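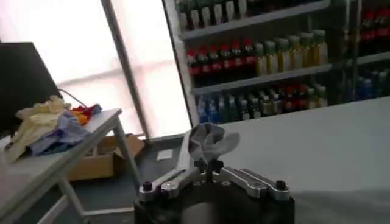
4. Single and unclear items in household textile waste

Home Issues Articles Authors Search
August - Purba project working group, Clullholm

4.1 Why small items are treated separately

In the earlier sections we considered coats, trousers, bed linen and other large pieces, for which the decision between reuse and recycling is mostly made at the first look. Small items behave differently. They are light, so they contribute little to the total weight of a collection, but they take a large part of the sorting time. When the results are given only in kilograms, as is usual in municipal reports, this work stays invisible.

The material of this section comes from the kerbside collection in Clullholm, in which 300 households agreed to put all unwanted textiles in one bag per month. The bags were opened and recorded piece by piece. In total 1,157 small items were recorded, where "small" means any piece which weighs less than 100 grams in dry condition. Each piece was placed in one of 21 classes. The list of classes was taken over from the Waltel handbook with only two changes: we joined gloves and mittens, and we added a class for pieces whose original use could not be decided.

4.2 The unclear class

At the beginning we expected that the unclear class would be almost empty. It became one of the largest. Three sources of difficulty were noted by the sorters. The first is wear: a cloth that was cut from an old shirt and used for cleaning has lost the seams and labels by which one could know the shirt. The second is dirt, which hides the knit and also makes people unwilling to touch the piece for longer than necessary. The third is simply the form in which the item arrives. Socks, small towels and sleeves are folded into each other or pressed together, and their outline says very little. The grey cloth in Figure 6 may be a sock, but in its crumpled state it could be entered under several classes.

Sorters were asked to open out every piece before giving a class. In practice this rule was followed well in the morning and less well after lunch. We compared the two parts of the day and found that the unclear class grew in the afternoon, while the share of socks became smaller by a similar amount. We think that most of these afternoon pieces were in fact socks. For this reason the sock figures in Table 4 should be read as a lower limit.

4.3 Pairs and single pieces

A sock without its partner has nearly no value for the second-hand shops, also when it is clean and whole. We therefore recorded for every sock if a partner was present in the same bag. Partners found in a different bag of the same household were accepted too, provided that the two bags were from following months. This happened more often than we expected, which suggests that people keep the remaining sock for some weeks before they give up the search.

Plain grey and black socks were the hardest to match. Two socks of the same colour can differ in length, in the heel or in the tightness of the cuff, and the sorters did not always agree if such a difference was original or came from washing. We did not force an agreement. Where two sorters gave different answers, the socks were counted as single.

4.4 Fibre content

Labels were present on few of the small items. For the rest we used the Prastivix hand reader, which gives the main fibre but is not reliable for elastane in low amounts. Since nearly all socks contain some elastane, the reader tends to show them as purer than they are. A recycler who relies on these values would meet problems at the fibre opening step. In around 100 cases the reading was repeated on the inner side of the fabric - the second value was preferred when the outer side was strongly soiled.

4.5 Limits

The households took part by their own wish and were probably more careful than the average. Items given directly to friends or relatives are not included, and neither are cloths thrown away with kitchen waste. We have also no information about the age of the items, so nothing can be said here about how long they were in use.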